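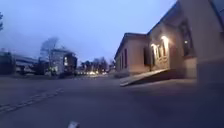 Nistent

Article Talk History Related pages

Nistent is a four-wheeled outdoor robot designed and built by members of the Lonthorpe Shared Workshop. It is a small, battery-powered vehicle that follows a stored route on paved ground and carries a light load in a covered bay. The machine was built by hand from purchased motors, salvaged electronics, and parts made on the workshop's own equipment. It has never been sold as a product or a kit, although its drawings and control software are available to members of other workshops on request.

The project was started by Saulius Uibo, who remained responsible for the chassis and drive system. Vaida Rimkutė wrote most of the control software, and Rasmus Strazds designed the electrical system. Lindiwe Radebe joined during the second version of the machine and took over testing.

Name

The name was first used for a circuit board that Strazds had made for an earlier, unfinished project. The board was reused in the first version of the robot with its label still attached, and members began using the name for the whole machine. The board itself was removed when the electrical system was redesigned. Some early workshop notes refer to the robot as "the cart" or "the Ususeck cart," after the part of town in which Uibo had kept the frame before it was moved to the workshop.

Background

The Lonthorpe Shared Workshop provides benches, a small metalworking area, and electronics equipment to paying members. Before Nistent, robot projects there had been limited to indoor machines, mostly line followers and tabletop arms. Uibo proposed an outdoor vehicle that could travel between two doors of the same property without being steered. The proposal set three conditions. The robot had to be light enough for two people to lift, it had to stop by itself if it lost its position, and every part had to be replaceable with tools already in the workshop.

Work on a first frame took place in Uibo's garage. The frame was made of square steel tube and was found to be too heavy for the motors selected, which overheated during long climbs. It was later cut up, and several of its brackets were used again.

Design

Frame and body

The current frame is made of aluminum angle joined with bolts. Welding was avoided so that the frame could be taken apart and changed. The front and rear sections are joined by a single pivot, which allows each axle to tilt separately and keeps all wheels on the ground when the surface is uneven. A bump stop on each side limits the movement of the pivot.

The body is a white plastic shell in two pieces. The lower piece is fixed to the frame and protects the battery. The upper piece lifts off after the release of two latches. The joint between the pieces is closed with foam strip, which the maintenance notes direct users to replace whenever it no longer springs back under a thumb.

Drive system

Each wheel has its own geared motor. The robot turns by driving the wheels on one side faster than those on the other, as a tracked vehicle does. This arrangement removed the need for a steering mechanism but increased tire wear, especially on rough asphalt. Softer tires were tried and abandoned. The motors were supplied by Vasiliauskas, a local dealer in used industrial equipment, and came from a lot of conveyor spares. Complete and ready to run, the robot weighs 17 kilograms.

Electrical system

Power is supplied by a removable battery pack. Strazds divided the wiring into a motor circuit and a control circuit, each with its own fuse, so that the computer continues to record data after the motors have been shut off. A large stop button at the rear opens the motor circuit directly and does not depend on software.

The first wiring loom ran beside the motor cables for most of its length. Electrical noise from the motors caused false readings from the wheel sensors, a fault that took several weeks to trace. In the present loom the sensor cables run along the opposite side of the frame and cross the motor cables at right angles.

Sensors and control

Nistent estimates its position by combining wheel rotation, a motion sensor, and camera images. A route is taught by driving the robot along it once with a handheld controller. The software stores a series of views and distances during this drive, and later compares them with what the camera records. When the match falls below a set level, the robot slows down. When it remains low, the robot stops and sounds a tone.

The camera is mounted low at the front of the body. This position was chosen to protect the lens, but it places part of the shell within the camera's view at wide angles. Rimkutė's software masks the affected area before any comparison is made. Raising the camera on a mast was considered and rejected on account of vibration.

Changes in light proved to be the main difficulty. Routes taught at midday were often not recognized in the evening, when lamps and their halos replaced the features on which the software had relied. Rimkutė's solution was to store more than one set of views for each route, with the robot selecting the set that gave the best match during the first few meters of travel. The method requires each route to be driven several times and uses considerably more storage.

Construction and testing

The build log records 758 hours of work on the second version, not including time spent on software outside the workshop. Members signed in by task, and the log shows that wiring and the repair of wiring took a larger share than any mechanical work.

Outdoor testing was organized by Radebe, who introduced a written procedure that is still in use. A person walks beside the robot throughout every run and keeps the stop button within reach. Public roads are not crossed under automatic control. Ramps are approached in a straight line, as turning on a slope was found to load the downhill motors heavily. After each run the operator records the battery level, any stops, and the state of the light in plain words.

The longest run completed without a stop took place on March 22, 2024, when the robot covered 1,954 meters on a repeated loop. The run ended when a bolt in the pivot worked loose and the rear axle began to knock against its bump stop. A locking nut was fitted, and the same change was made to the drawings in April.

Known faults

The log lists a number of faults that had not been corrected at the time of the latest revision. The upper shell can be closed with only one latch engaged, and no sensor detects this. The warning tone is difficult to hear near traffic. The charging connector can be reached only with the robot tipped onto its side or placed on a stand. Strazds has drawn a replacement connector panel, which has not been made.

Related machines

A smaller robot using the same software was built at home by Telma Vergara, a former member of the workshop. It has two driven wheels and a caster and is intended for indoor use. Vergara's version replaced the aluminum frame with a single sheet of plywood and introduced a simpler method of editing stored routes, which was later adopted for Nistent.

See also

Differential steering
Mobile robot
Visual odometry
Shared workshop

This site uses cookies to remember your reading preferences. Accept Decline

Contact the editors | Copyright and reuse | Back to top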